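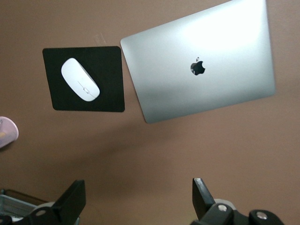 Laptop and wireless mouse on the table

Fodberg Dental Group
Minutes of the Practice Meeting, 5th June

Chair: Stanisława Zawadzka
Minutes: Ásdís Fogh

1. Minutes of the April meeting
Approved with one correction. Under item 4, "fluoride rinse" should read "fluoride varnish."

2. Recall appointments
Dr. Zawadzka reported that 294 patients are overdue for a six-month cleaning. Of these, 165 have not answered either a text message or a letter. The front desk will telephone this group before the end of the month. Patients who ask to be removed from the list are to be marked as inactive, and their charts kept in the usual way.

3. Night guards
The Bhat laboratory has raised its fee for hard acrylic guards. Members discussed whether to absorb the increase or pass it on. Ms. Fogh noted that many patients already decline a guard on grounds of cost, including several with marked wear on the back teeth. It was agreed to hold the present price until the next meeting and to request a quote from Clesteck for comparison.

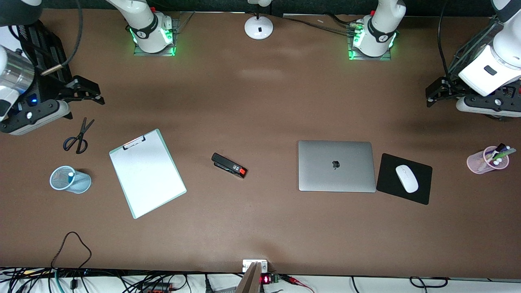

Tabletop with two white robot arms and office items

4. Sterilizer
The service contract for the second sterilizer is up for renewal at $2,512 per year. Renewal was approved. Weekly spore test results are to be filed in the blue binder – not left in the tray – and initialed by the person who ran the test.

5. Children's visits
The hygienists asked that first visits for children under three be set at 30 minutes. The present slot leaves little time to talk with parents about bottles at bedtime and brushing. Approved for new bookings only. Appointments already made will stand.

6. Scheduling software
Training on Brutent was put off at the request of the Elm Street office. Ms. Fogh will circulate new dates.

7. Other business
The broken blind in Room 2 was raised again. Dr. Zawadzka will call the landlord.

The meeting was adjourned at 6:40 p.m.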